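Filtonia opens second collection period for used sports gear and shoes

2 min read

The Filtonia Parks and Recreation Department has opened a second collection period for used sports equipment and athletic shoes. Residents may bring items to the front desk of the Arka Recreation Center or the Simon Street Library during regular hours. Collected items will be cleaned, sorted and offered free of charge to youth program members before the fall season begins.

The first collection period, held last November, brought in 785 items. Of these, 93 could not be reused and were sent for recycling. The remainder went to school teams, summer camps and individual families who had applied through the department's website.

"Many households have equipment that was outgrown after one season," said Amna Memon, the department's program manager. "The cost of starting a sport is a real obstacle for some of our families, and the gear they need is often sitting in a closet a few streets away."

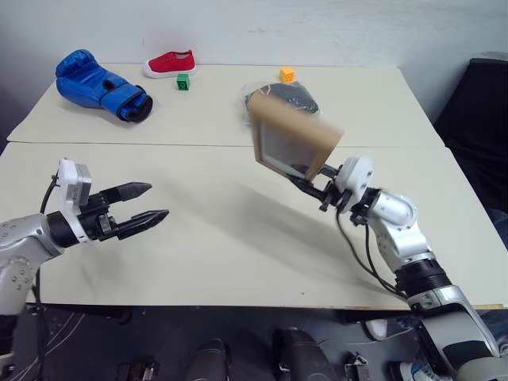 Donation rules have been revised since the first period. The department previously turned away anything that did not arrive as a full pair, and front desk staff reported that many residents left without donating at all. Under the new rules, single items will be accepted and held until a match is found or the period closes. One blue boxing glove or one red canvas slip-on shoe may now be handed in without its partner. Donors are asked to mention at the desk if they expect to find the other half later, so that both can be logged under the same name.

Items must be free of mold and strong odors. Bicycle helmets, ski helmets and child car seats cannot be accepted under any circumstances. Skates and cleats are welcome if the blades or studs are covered. Large items, including goals, treadmills and weight benches, require a scheduled drop-off at the Arka center's rear entrance, and donors should call ahead to arrange a time.

Zeeshan Warraich, who oversees the Arka building, said that the storage room on the lower level has been refitted for the purpose. Shelving was put up in the spring, and the room now has its own sink and drying racks. Equipment will be stored by sport, then by size. Footwear will be kept apart from protective gear.

Cleaning will be carried out by Grulel, a local laundry firm that holds the department's contract for towels and uniforms. The firm has agreed to handle fabric items at its standard municipal rate. Hard items will be wiped down at the center by department staff.
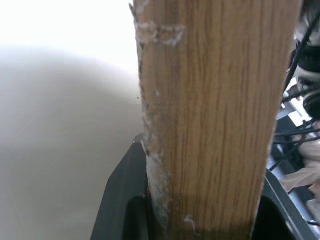

Can residents of neighboring towns donate?
Donations are welcome from anyone, but free equipment is reserved for children who live in Filtonia or attend school there.

Families who wish to receive equipment should fill out a request form, available online and at both drop-off points. The form asks for the child's age, shoe size, height and chosen activity. Proof of income is not required. Each child may receive gear for up to two activities, and requests will be filled in the order received. Parents will be notified by mail or text message when a set is ready for pickup.

Dumisani Makhubela, who coaches youth boxing and track at the Arka center, said gloves and running shoes were the first items to run out last time. Larger youth sizes were especially short. He asked that donors not tie shoes together by knotting the laces tightly, as several pairs had to be cut apart and given new laces.

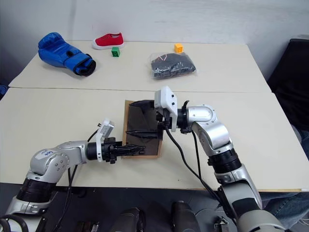
Page last updated: May 21, 2022

The department has also corrected the library drop-off hours given in an earlier version of this notice. The Simon Street Library accepts donations whenever the main desk is staffed, including evenings. Items should not be placed in the book return, where they have caused jams, or left outside the doors after closing.

Unmatched single items still in storage at the end of the period will be offered to the school district's art and theater programs. Anything left after that will go to recycling.

Questions about large donations or team donations may be directed to Rafia Abbasi in the department's main office. Receipts for tax purposes can be issued at the time of drop-off only.

Contact the Parks and Recreation Department | © 2022 City of Filtonia | Back to top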